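From: Platwood list
Date: 5 Sep 2019
Subject: Re: grouting old vinyl tile, and coasters

> Has anyone on the list tried the Balogh sealer on a basement floor? Mine is 564 square feet and I'd rather not do it twice. Also, is the swap table still on for April or did I dream that?

Hello again everybody, and sorry for being slow, we've had a houseful all week!

You didn't dream it. The swap table is still set for April, in the same room at Brivano, and I've already got two boxes by the door (my husband would like you all to come and take them now, please).

On the sealer, I used Balogh on our own basement and I was happy with it, but I put it on much too thick the first time and had to go back over the corner by the furnace with 800 grit and a lot of muttering. Thin coats, and let each one sit overnight even if the can tells you less. I paid 9 dollars extra for the long-handled pad and would do it again in a heartbeat, my knees being what they are. If you're going over old glue, stop in at Zikus first and ask them to look at a scraping.

Coasters and other round things are what I'd most like to see more of at the swap, as last time it was all picture frames and one very large lamp. They pack flat, they cost next to nothing, and the grandkids' crowd goes straight for anything with an animal face on it, like the round blue card with the sleepy orange-and-white dog and the little bone next to him. Bring whatever you have, matched or not, and I'll find a basket. 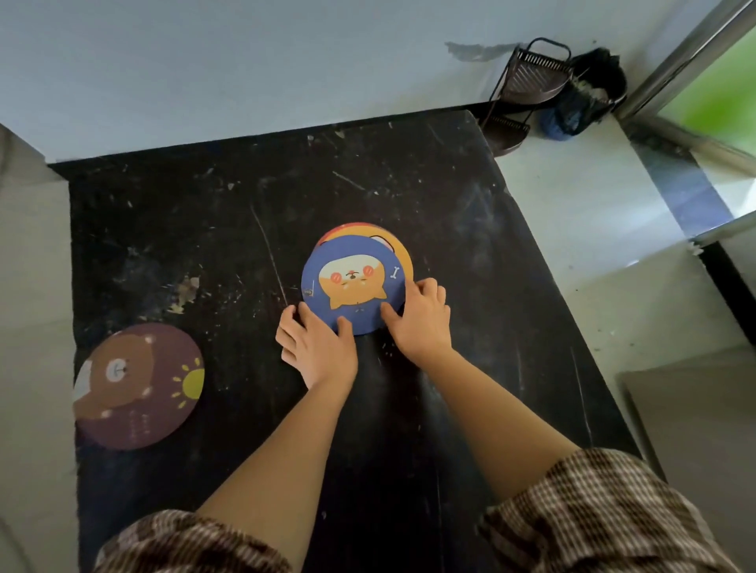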